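Protokoll vom Werkstatttreffen im März, geschrieben von mir (Areti Tsakiris), weil ich beim letzten Mal so unvorsichtig war zu sagen, dass ich gern tippe. Beginn kurz nach 18 Uhr, der Tee war fertig, die Kekse leider schon fast weg.

TOP 1: Protokoll vom letzten Mal
Genehmigt, mit einer Korrektur: Der Schleifbock heißt nicht Fadis, Fadis ist die Firma, bei der wir die Scheiben bestellen. Mein Fehler, ich hatte beides auf demselben Zettel stehen!

TOP 2: Die Feilen
Damit haben wir die meiste Zeit verbracht, und ich fand's ehrlich gesagt richtig nett. Ausgangspunkt war die Beschwerde aus dem Metallkurs, dass die Feilen immer kreuz und quer in der großen Schublade liegen und man sich beim Suchen die Finger aufschrammt. Also haben wir sie herausgeholt und auf dem Tisch sortiert, die mit den grau-gelben Griffen zuerst. Die weiße Kunststoffwanne soll dafür die feste Bleibe werden, alle Griffe zur selben Seite, damit man nicht in die Spitzen greift. 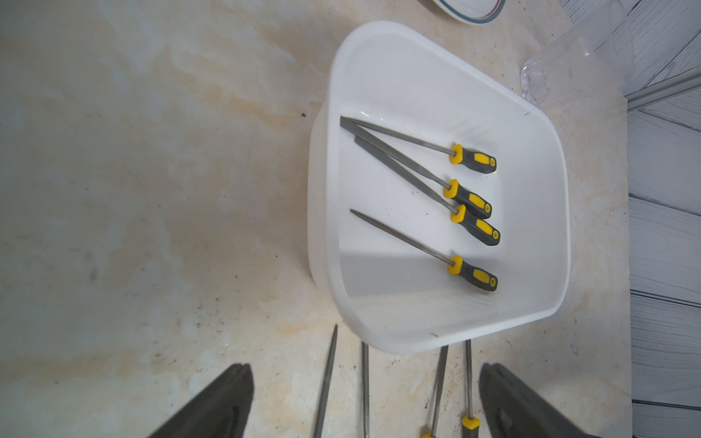

Diskutiert wurde dann, ob man nach Form trennt (flach, rund und so weiter) oder nach Hieb. Ich war für den Hieb, weil die Anfänger immer die grobe nehmen und sich dann über die Riefen wundern. Die Mehrheit wollte aber nach Form, das sieht man auf einen Blick und muss nicht erst mit dem Daumen drüber. Gut, überstimmt, ich trag's mit Fassung. Abstimmung: 13 Stimmen für die Form, 3 für den Hieb, 2 Enthaltungen.

Beschluss: Die Wanne bleibt auf der Arbeitsfläche, solange Kurs ist, und kommt danach ins untere Regal. Wer eine Feile herausnimmt, bürstet sie vor dem Zurücklegen aus. Die Feilenbürste hängt am Haken neben der Tür, und da soll sie bitte auch wieder hin (die letzte ist seit dem Herbst verschollen).

Noch offen: Kreide für die Feilen, damit sich Alu nicht so festsetzt. Ich bringe zum nächsten Treffen welche mit, dann probieren wir das aus.

TOP 3: Ersatz und Nachkauf
Es lag ein Angebot von Dirkano vor, Nummer 2838, für einen kompletten Satz Schlüsselfeilen. Preislich in Ordnung, aber die Griffe haben ein paar von uns nicht gefallen, zu dünn für große Hände. Chrysikopoulos hat etwas Ähnliches im Katalog, da frage ich noch nach. Bis dahin wird nichts bestellt, auch nicht »nur mal eben eine«! 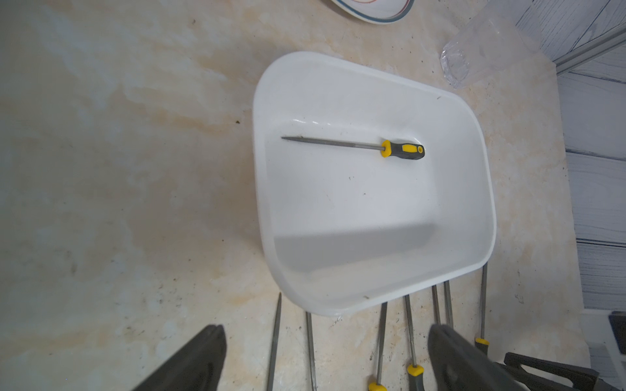

TOP 4: Sauberkeit
Das Thema kommt jedes Mal und kam auch diesmal. Späne und Krümel sollen nach jedem Kurs von der Arbeitsfläche, und zwar mit dem Handfeger und nicht mit dem Ärmel. Auch in der Wanne selbst sammelt sich Dreck, man sieht die Körnchen auf dem weißen Boden ja sofort, selbst wenn bloß noch eine einzige Feile drinliegt. Sie wird deshalb ab jetzt einmal im Monat ausgewaschen und gut getrocknet, bevor wieder Stahl hineinkommt. Außerdem der Wunsch, Essgeschirr und Werkzeug zu trennen: Der Teller mit dem blauen Rand stand direkt neben der Wanne, und Metallstaub am Butterbrot will ja keiner. Teller also bitte auf das Fensterbrett oder gleich in die Teeküche. Das gilt auch für mich, ich hab's notiert.

TOP 5: Verschiedenes
Das Projekt Lerport fragt an, ob wir ihnen im Sommer die Werkstatt für einen Schnupperkurs überlassen. Grundsätzlich gern, aber wir wollen vorher wissen, wer aufschließt und wer hinterher fegt. Ich schreibe ihnen und hänge die Antwort ans schwarze Brett.

Die Lampe über der Bohrmaschine flackert weiterhin. Wird vertagt, wir hatten schlicht keine Leiter da.

Ende gegen 20 Uhr. Wer seine Thermoskanne vermisst: Sie steht bei mir.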